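Two arms, one bag, and a lot of crayfish

I promised I'd write up the packing thing once we had numbers I wasn't embarrassed by, so here goes!

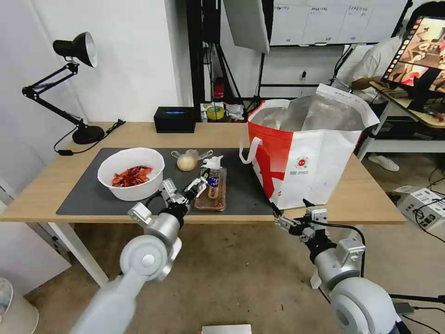
The question Amarachi and I started with was pretty small. When you teach a two-armed robot by showing it people doing the job, does it help to tell it which arm is in charge? Our old setup (we call it Goslow, for reasons you can guess if you've ever watched it run) treated both arms as one big lump. One network, one long list of joint angles, good luck everybody. It worked okay on easy stuff. On bag packing it would get confused halfway, and both grippers would go for the same object like two people reaching for the last fry.

So for the new version we added a tiny label to every moment of the training demos: left leads, right leads, or both together. Nabil wrote a script that guesses the label from how fast each gripper is moving, and then I went through and fixed the bad guesses by hand, which ate most of my June. We had 600 demos. I have opinions about bag handles now.

The good part! On groceries it had seen before, the labeled version finished the whole job 68 percent of the time, and the old one didn't even make it to half. What surprised me more was how it failed. The lump version mostly failed by freezing or bumping its own arms. The new one mostly fails on the grasp itself, and that's a much nicer problem to have, since you can just try again.

The not so good part is the bag. Soft bags with a shiny lining are rough on our depth camera, and anything tall with a pump on top (soap, lotion, that kind of thing) likes to snag on the opening. Cheuk-hei thinks we should drop depth completely and go with plain color images. I'm not sold, but he's been right before and he'll bring it up at lunch until I try it.

Next I want to find out how many of those hand-fixed labels we really needed. If Nabil's script alone gets us most of the way there, I'm going to be thrilled and also a little mad about June.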